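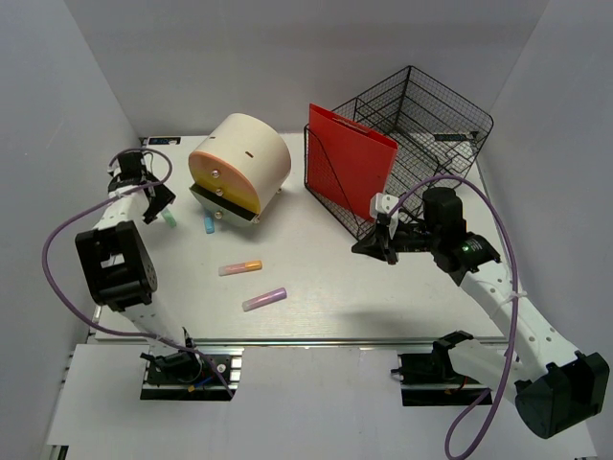
Home Stories Archive Submit About

September
By the night desk

Before the arms came, I had the fastest hands at Vurkgate. Markers, folders, the big barrel cases with the shiny knobs, I could clear a table while telling you my whole weekend. They paid me by the tray back then, and 910 trays was my best month ever (I bought a couch!).

Now I sit behind glass at station 128 and watch two arms do it. My title is "attendant," which my mother tells people like I work in a hospital.

The left one is slow with the mint-green markers. It gets its fingers right down by the tip and then just sort of thinks about it. I used to yell at it. Then one night around 3 a.m. I caught myself saying "take your time, honey," and the guy at the next station heard, and he didn't laugh, he said he calls his Stakavura, after the street he grew up on.

We had almost 2,000 people on the floor when I started. You had to shout at lunch. These days I can hear the vending machine from my chair, and I know its moods.

Last week Rernen sent a form asking what we'd improve. Everybody wrote "pay." I wrote pay too, but then I kept going, I filled the back of the page, about how you roll a marker a little with your thumb before you lift it, how a folder wants to be taken by the handle. Stuff I never had to say out loud before.

Tonight the supervisor came by with my form folded in her pocket and asked if I'd come upstairs and show somebody the thumb thing. I said sure, after my break. Then I sat there practicing on a pen.

We use cookies to remember your reading preferences. Accept Manage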